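Verum archive notes
3 Aug 2020

1/ Seal impressions on paper records, continued. The May batch held 1,291 sheets, of which 193 carry at least one red seal. Notes on how the impressions age and how we log them.

2/ Traditional red seal paste is pigment bound in oil with a plant or silk fibre. The fibre holds the oil in place. When the two separate, the stamp picks up too much oil and leaves a halo on the sheet.

3/ Of the 193, 133 show a halo. It is easiest to find from the back of the sheet under low side light. Log the width in millimetres at the widest point.
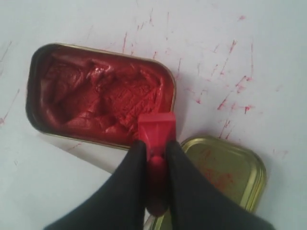
Red seal paste in an open tin, surface uneven.

4/ Thin paper takes a cleaner edge than thick sized paper. On sized stock the paste sits on top and offsets onto the facing page, so interleave before stacking. Plain tissue is fine.

5/ Do not flatten sealed sheets under heat. Cold press only, up to 200 sheets per stack, seals facing the same way.

6/ Scan settings: colour, no automatic contrast. Auto contrast clips the reds and the carved line breaks vanish. Those breaks are how we tell one seal from a recut copy.

7/ Field names in the Brimance sheet have changed. "Ink" is now "medium", and "smudge" is split into "offset" and "halo". Old entries still need converting by hand.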